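**Zindeo - Comunidade de Apoio Doméstico**
Secção: Roupa e arrumação

## Dobragem de T-shirts sobre mesa: como evitar que a manga fique presa e a gola amarrotada?

**Ditte Bundgaard**

Solicito orientação sobre o procedimento correto para dobrar T-shirts de algodão em superfície plana. A peça fica estendida sobre uma mesa branca, mas uma das mangas dobra-se para dentro ou acumula tecido junto ao canto inferior direito, e o corpo nem sempre apresenta um contorno regular.
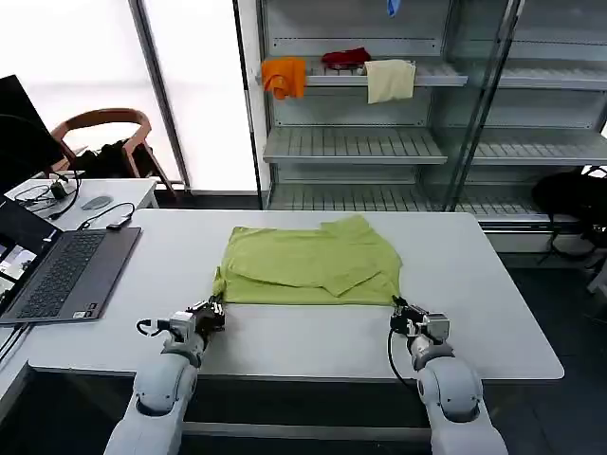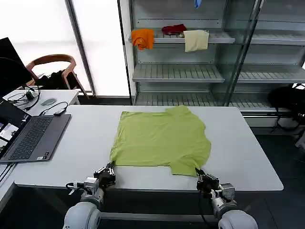

Boletim Zindeo, n.º 32, p. 7

Temos 54 peças por preparar até novembro, todas do mesmo modelo, e o armário disponível (Sevby, prateleiras estreitas) exige que a largura final seja uniforme. Agradeço igualmente indicação sobre a necessidade de passar a ferro antes da dobragem.

---

**Marciniak**

Recomenda-se que a dobragem só tenha início depois de a peça estar totalmente estendida. Sugere-se a seguinte sequência:

1. Colocar a T-shirt com a gola voltada para o lado oposto da mesa e a bainha junto ao operador.
2. Puxar ambas as mangas para fora, até a costura do ombro ficar visível. Uma manga recolhida sob o corpo produz um vinco diagonal difícil de corrigir.
3. Segurar os dois cantos da bainha e esticar ligeiramente, sem deformar a malha.
4. Alisar do centro para as laterais, com a palma da mão.
5. Dobrar cada lateral até ao meio, recolher a manga e dobrar em três partes, da bainha para a gola.

Quanto à gola, convém abri-la com os dedos antes do passo 3 - o tecido sobreposto nessa zona transmite-se a toda a dobra. As rugas ligeiras não justificam o ferro, desde que as peças não fiquem muito tempo no cesto.

---

**Zurex**

Uso uma placa de cartão com a largura da prateleira. Coloca-se a placa no meio das costas, dobra-se à volta e retira-se. Resulta bem em malha fina, menos bem em camisolas grossas.

---

**Ditte Bundgaard**

Agradeço as respostas. Será adotada a sequência indicada, com a placa de cartão para controlo da largura.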